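Ticket 652 – second two-arm cell, hat line – budget vs. lead time – OPEN 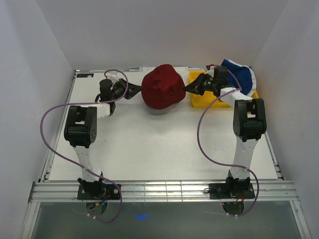 Page 1 of 2

Opened Wednesday 8:40 by the Stallarska bench. Category: purchasing / equipment. Priority: high (was medium)

Issue: Cáceres wants a second cell same as the one we have, both arms on one rail, white enclosure, for the bucket hats. Quote from Cetano came back short. Lists arms and grippers, no rail, no base plates, no enclosure panels. Can't submit a PO like that.

9:15 – Asked Cetano for a full line-item quote. Auto reply only.

10:05 – Went through the current cell against the quote. Missing from quote:
aluminum rail
base plates and the round mounting discs, both arms
enclosure walls, white, matte
table board
cable clips
Support for the hat is ours, we'd make another one. Tray also ours. Take both off the Cetano list please, someone put them back on twice now.

11:30 – Cetano called. Rail is 493 extra and ships seperately. Lead time 18 working days for the rail, 10 for everything else. So arms would sit in boxes. Not paying for early delivery if we can't mount anything.

11:50 – Asked if Flesach can cut the rail. They did the shelving for packing so they have an account already. Drawing sent. Need the groove spacing right or the plates won't seat.

1:20 – Cable question from Cáceres: do we need longer ones. On the current cell the purple cables run in big loops, left one swings way out past the shoulder joint before it comes down. Would rather have more clips than more cable. Added clips to the request, one bag per arm. Length stays the same for now.

2:10 – Flesach says yes to the rail but wants the plate hole pattern too. Don't have it. Requested from Cetano, ref this ticket.

2:45 – Spares. Last budget had zero spare grippers and that was a mistake, we lost most of a week in March. Putting one spare in this time. If finance cuts it I want that in writing on here.

3:30 – Finance asks can the second cell wait til next quarter. Answer from Stallarska: no, if the hat order gets confirmed. Order is not confirmed. So nobody can sign yet – leaving it.

4:05 – Cetano sent revised quote. Enclosure is on it now, table board still isnt. Sent back.

Status: waiting on vendor (hole pattern, table board price) and on Cáceres for the hat order. Do NOT release PO before both.

Next check Monday a.m.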